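Gindbridge Forums > Hardware > Builds and Upgrades

Thread: Storing bare CPUs between swaps, tray or clamshell?

wiroj_c
Doing a round of swaps on the older towers this month and I'm sick of chips living in random drawers. I've moved over to a gray tray with square pockets, one chip to a pocket, and so far I like it a lot (way easier to grab one by the edges than digging it out of a plastic shell). A couple of shots from the bench, the chip at the open case and then the tray:
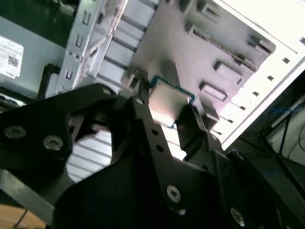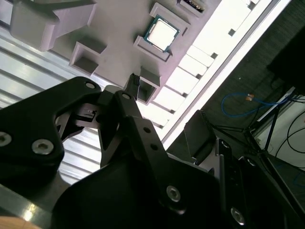 Soudabeh Moradi thinks the clamshells are still the safer bet, and I'm with her. An open pocket collects dust, and one sleeve on a shelf edge will tip the whole thing over. Are yours pin chips or flat pads? Makes a big difference for what they can rest on.

wiroj_c
Flat pads, all of them. Fair point on dust, but they only sit out for an afternoon!

ludger_l
Afternoon, sure. I said that in February and mine were still out in April. Get a lid.

katia_frota
I'm team tray. I've cracked open 15 clamshells in a row and my thumbs hated me, plus I dropped one chip because the shell popped open all at once. Ludger, does anybody make a lid that fits these? I looked at the Zudo one and it's too shallow once there's paste left on top.

ludger_l
Zudo is useless for this, agreed. I put the tray in a sandwich box, an antistatic bag around it first. Not pretty.

soudabeh_m
Wait, you're leaving paste on them? Clean the lid before it goes in a pocket, please. Wipes and some isopropyl, takes a minute.

katia_frota
If it's going back in the same machine in an hour I leave it till then. Old paste comes off just as easy later.

soudabeh_m
It gets on your fingers and then it gets on the pads. Going to disagree with you on that forever :)

wiroj_c
I clean mine first, for what it's worth. Ordering antistatic bags tonight, 4 to start. Ludger, which size box?

ludger_l
The flat kind, for one sandwich. Measure your tray first though.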